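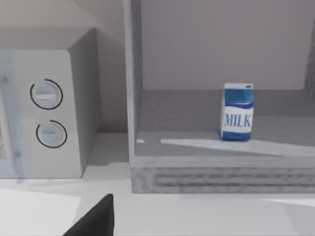
Caring for Your Microwave Oven
Household Advice from the Plunevton Tenants' Information Service
Last reviewed 3rd January

Residents of Plunevton and Hegarty are reminded that kitchen appliances supplied with a tenancy should be kept clean throughout the letting. The following advice applies to most microwave ovens, whether operated by dial or by keypad. Where it differs from the maker's handbook, the handbook should be followed.

Routine cleaning

Switch the oven off at the wall before cleaning. Wipe the interior with a soft cloth and warm water containing a little washing-up liquid, then dry it. Scouring pads and oven cleaner should not be used. The turntable may be lifted out and washed in the sink, but a glass turntable should first be allowed to cool.

Dried-on food

Place 400 ml of water and two slices of lemon in a microwave-safe bowl, with a wooden spoon standing in it. Heat on full power for 5 minutes and leave the door closed for a further 2. The bowl will be hot and should be removed with oven gloves. Most deposits can then be wiped away without rubbing.

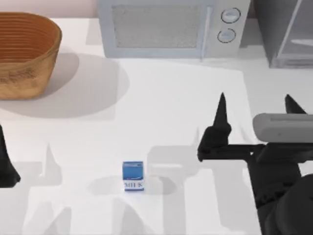
Adequate ventilation is required whenever the oven is in use. The handbook will state the clearance needed at the sides, back and top, and vents must never be covered. Cloths, post and bread bags should be stored elsewhere. A wicker basket kept on the table nearby, such as the oval one with the flared rim, will hold such items conveniently. Line it with a washable cloth if it is to be used for bread.

Door and seals

Grease on the door seal may prevent proper closure. Clean the seal weekly with a damp cloth and check the hinges at the same time. An oven with a cracked door, a bent hinge or a damaged seal must not be used. Residents should not attempt to remove the outer casing.

Reporting a fault

Faults in supplied appliances should be reported to the Warisen office on extension 748. Please have the model number to hand. Appliances in Favine House are inspected each March, and residents there will be notified in writing of the appointment.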